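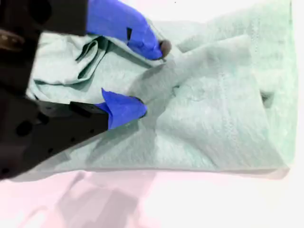

Folding towels at Wanness - speaker notes
Stella Koech, 2024-08-10

Open with the numbers. The Wanness guest house has 169 towels in use and washes 100 of them on a busy day. All of that goes over one table.

Ask who folds in thirds at home and who folds in half. Wait for hands.

Thirds first. Long edges in, smooth from the middle outward, then fold across twice. Demonstrate slowly. Turn the towel around so the back rows can see the closed edge.

Common trouble: people pull at the corners. Pick up a pinch of cloth a little way in and lift from there. Terry stretches if you tug it, and then the edges never meet. Do it wrong once on purpose.

Stacks. Five bath towels to a pile, or six of the hand towels. Closed edge facing out. Higher piles lean, and the bottom one gets dragged off the shelf with the top one.

Colors. Wanness went over to pale shades in April. Lint from dark towels shows up on them, so they get their own load. Mention the Prandano shelves here - the deep ones fit thirds but not halves.

Skip the Mfinanga story if we are past the half hour.

Hand out towels, two people to a table. Walk around. Don't refold anyone's towel for them.

Questions. Someone will ask about fabric softener. I leave it out, it makes terry less absorbent.

Collect the towels by the door.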